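Getting Old Tape Gunk Off a Whiteboard

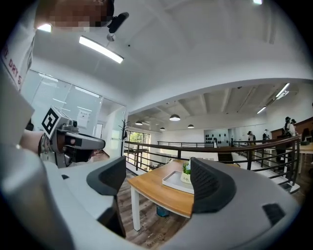 Page 3

I've cleaned up a lot of boards over the years, and tape residue is the one mess I used to dread. My neighbor Muthoni Khaemba showed me how she does it, and I haven't gone back to scraping since.

What you need: a hair dryer, cooking oil, dish soap, two soft cloths and an old plastic card.

1. Wipe the board down with a dry cloth so you don't grind dust into the surface.

2. Warm the gunk with the hair dryer on low. Keep it moving – I park mine in one spot when I get bored, and I have a faded patch to show for it.

Caution: Unplug the dryer before you get to the soapy water.

3. Push the softened glue up with the edge of the card. Go slow and keep the card nearly flat.

4. Dab oil on whatever is left and let it sit for 3 minutes (longer if the tape has been up since last February, like mine had!).

5. Rub in small circles with the cloth. The glue should roll into little crumbs you can pick off.

6. Wash with a drop of dish soap in warm water, rinse, and dry.

Note: Don't skip the wash. Markers skate right over an oily board and you'll think they've all died on you.

If you can still feel a sticky edge, do steps 4 to 6 again. My big Wosimska board took two rounds, and the little Kimaro one in the kitchen came clean on the first.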